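I spent a day in July at the Plereo open house in Villanueva. Plereo sells a tool for building in-house business apps, and I went because we have a pile of old request forms that need replacing before the end of the year.

Registration opened at 8:30 and the first session started late. Neelam Rawat, who runs the product side, built a purchase approval app from a blank page in 30 minutes. She connected it to a copy of a supplier table with 3,833 rows, and search stayed quick. Setting up user roles took longer than the screens did – she had to go back twice to fix permissions.

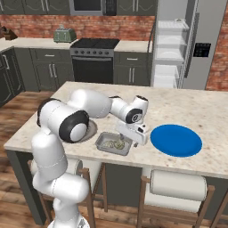
After lunch I sat in on the Stanon session. They moved 673 forms out of a shared mailbox and into Plereo, and they were open about what went wrong. Old attachments had to be loaded by hand, and two departments kept using email for months. Their advice was to move one department at a time and shut off the old route on the same day.

The Jakine connector was the part I most wanted to see. It reads from our type of database but can't write back yet. Write support is planned, with no date given.

Pricing is per user, with a lower rate above 80 users. We would fall just under that. I asked whether outside contractors count toward the total and was told they do if they log in more than once a month.

Parking is behind the building and fills up by 9. I have the slides from both sessions and a trial login that I'll pass to the forms team.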